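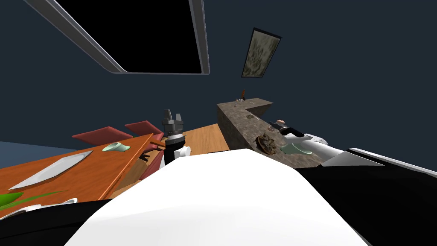 Robot kitchen goes on show at Listis open day

Visitors to the Listis workshop in Camstead were given a turn at clearing a kitchen by robot on Wednesday, when the company opened its doors to the public for the first time.

The kitchen exists only on a computer. It has a wooden table, red chairs and a long stone counter, and the robot works in it with two arms. People sat at one of the desks on the ground floor, held a controller in each hand and saw the room on a screen from the robot's own position, looking out over the top of its white body.

Listis writes software for robots used in canteens and care homes. It moved to Camstead from a smaller unit in Findwood and now has 43 staff. The firm said 511 people came through during the day, including two classes from the secondary school on Bellis Road.

Dwynwen Prothero, who runs the simulation team, gave the main demonstration at 11am and repeated it in the afternoon. She began with a pale green cup lying on its side on the table, not far from a knife, and talked through the choices an operator has to make before moving either arm.

"People go straight for the cup," she told the first group. "Have a look at what else is on the table first. There's a blade there, and you've got to bring the hand in without sweeping it."

She then turned to the counter, where a second cup stood under the right forearm. With the arm stretched towards the far end, she said, an operator watching the gripper could easily forget what the rest of the arm was passing over. She asked the group what they would do, and most said they would lift the arm before bringing it back. One boy said he would leave the cup for someone else.

Ms Prothero said the view was the part new operators found hardest. The robot's body hides a good deal of the room lower down, and the team had decided against giving learners a second view from above during their first week.

"A real one would have the same body in the way," she said. "We'd sooner they got used to it at a desk."

The company has built 726 room layouts so far. Some are kitchens, and others are store rooms, bedrooms and corridors. The table and counter can be moved between layouts and the small objects changed, so an operator who has learned one room cannot rely on memory in the next. Each trainee spends up to 600 minutes in the simulated rooms before being allowed to work with a machine on the workshop floor.

Visitors were given five minutes each at the controls. The queue reached the front door by midday and staff opened two more desks after lunch, one of them with a lower chair for younger children. Those waiting could watch on a large screen by the stairs.

Asabe Jibrin, a catering manager from Findwood, had come with her father. She said she had expected to see a machine making food and was more interested in the clearing up.

"It's slow, but so is anybody on their first day," she said. "I'd want to know how it gets on with wet plates and a full trolley. They were quite straight with me that they haven't got that far."

Her father, a retired joiner, asked why the hands did not have more give in them. He was shown a box of fingertips in different shapes and spent some time with the engineer who looks after them.

There were a few complaints. Parking on Bellis Road was full by ten o'clock, and several people said the talks were hard to hear over the fans at the back of the building. Listis said it would use a microphone next time.

A second open day is planned for October, with morning places kept for schools. Entry will be free, but anyone who wants a turn at the controls will need to book at the Listis front desk.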